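Getting more out of a bar of soap

Bar soap goes soft when it sits in water. A dish with drain holes is enough for most sinks. If yours has none, put a folded dishcloth under the bar and change it every 3 days.

Stand the bar on its edge between uses. Less of it touches the dish, and both faces get air. Oval bars tend to roll, so lean them against the side.
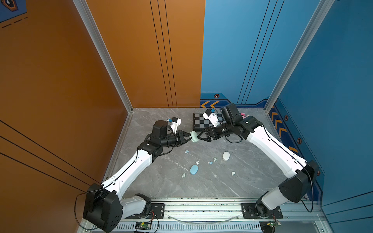

New bars last longer if you unwrap them early. Leave them on a closet shelf for up to 6 weeks and turn them now and then. They get harder and wear down more slowly at the sink.

Save the slivers. Wet one side of the old piece and one side of the new bar, press them together and leave them overnight. Pieces too small for that can be grated into a jar with 200 ml of hot water for hand-washing socks and dishcloths. Shake the jar before you use it.

Tips sent in by Nafula Masanja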